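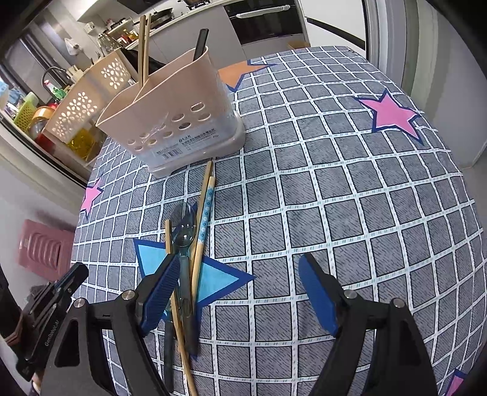 I have spent a good part of the past year arguing with friends about chopsticks, and I would like to make the argument properly, in one place, with nobody interrupting me to ask when the robot will do the ironing.

My claim is that the most useful thing to happen in robot learning for a while is a cheap one. Take the gripper off the robot, put it in a person's hand, fix a camera to it, and let that person do housework. Record everything. Train the robot on what the camera saw and on how the jaws opened and closed. The arm can stay at the lab, switched off, while the collecting goes on in somebody's kitchen.

I was slow to come round to this. I learned the trade on teleoperation, where you sit at a desk and steer a real arm through a real task, and I was proud of how good I got at it. Good, in this case, meant that I could pick up a spoon in the time it takes most people to eat with one. Everything I recorded was made in one room, under one set of lights, on one white bench. We trained a policy on it that was marvellous in that room. Then Vusumuzi Le Roux carried the arm down the corridor to the staff kitchen, and it behaved as if it had never met a spoon in its life.

Now think about cutlery on a patterned tablecloth. Grey cloth, dashed lines, hatched squares, big stars in pink and blue and orange. A blue see-through spoon lying across a blue star. Chopsticks in a loose bundle, two of them plain and one with a blue-and-white floral pattern, so that even the things that belong to the same family don't match. I could not have designed a bench test that rude. I would have thought it unfair! But tables in homes are like that, and a robot that can only find a spoon on a white bench hasn't learned what a spoon is.

Chopsticks are a wonderful subject in their own right. They are thin, they roll, they cross over one another, and if you close the jaws a little too high or a little too early you push one away while catching its neighbour. Putting them into a holder is worse (or better, if you enjoy this sort of thing as much as I do). The far end of the stick swings through a wide arc for a tiny turn of the wrist, and it's the far end that has to go in. People solve this without thinking. They tip the hand, let the stick slide a bit, use the rim to steer it. None of us could write those moves down as rules. Lesia Kobzar tried for most of May and ended up with a notebook full of crossings-out, plus a firm opinion that rims are underrated.

With a hand-held gripper you get those moves for free, because the person still feels the stick touch the rim. The force comes up through the tool into the hand. When I steered the arm from my desk, I had nothing but a picture on a screen, and I made up for it by being slow and stiff. The policy learned to be slow and stiff as well, quite faithfully. Risto, our newer policy, was trained on the hand-held recordings only, and it moves in a way I can only call casual. It nudges. It goes in at an angle. The first time I watched it lean a chopstick against the rim and let it drop, I made a noise that brought people in from the next office.

I should be fair about the other side, because Fiifi Kpodo holds it and he is usually right about something. His complaint is that a human arm is a much better arm than ours. It has more freedom at the elbow and shoulder, it's quicker, and it will happily do things that our hardware cannot copy. Some of the recordings are no use to us at all for that reason. On our last set of 100 cutlery runs we had to drop 10 where the wrist turned further than our robot's can. Fiifi thinks that's a warning. I think it's a good bargain, and I'd make it again tomorrow, but I accept that somebody has to check.

His second complaint is harder to wave away. The camera rides on the tool, so it sees what the tool is pointed at and very little of what is behind it. If the holder drifts out of view while you are fishing for a spoon, the policy has to remember where it was, and ours has a memory of 2 seconds. Danylo Hrynyshyn would like a longer one. Akosua Dankwa would like a second camera on the person's head. I would like both, and I'd also like people to be told to glance the tool towards the holder before they grasp, which costs nothing and which our collectors in Filville had started doing by themselves.

What I won't accept is the view, which I still hear from people I respect, that this sort of data is too messy to be science. The mess is the thing we're studying. A pan on the hob, a heater on the wall, a plastic basket on the counter, an oven door with a white handle: all of it drifts through the background as the tool moves, and all of it teaches the network what to ignore. We once tried to get the same effect by pasting random pictures behind a clean bench. It helped a bit. Recording in real kitchens helped far more, and 60 of them are in the set we train on now.

There's a pleasure in it too, which I think matters when you are asking people to repeat a task. Steering an arm from a desk made me grumpy by lunch. Tidying cutlery with a gripper in your hand is oddly absorbing, and you get better at it in ways you notice. Akpalu, our small tool for playing back the recordings, lets us put an early run beside a late one from the same person, and I've lost whole afternoons to it.

Next we want to try wet cutlery straight from the sink, and Fiifi has already bet me lunch that the spoons will beat us.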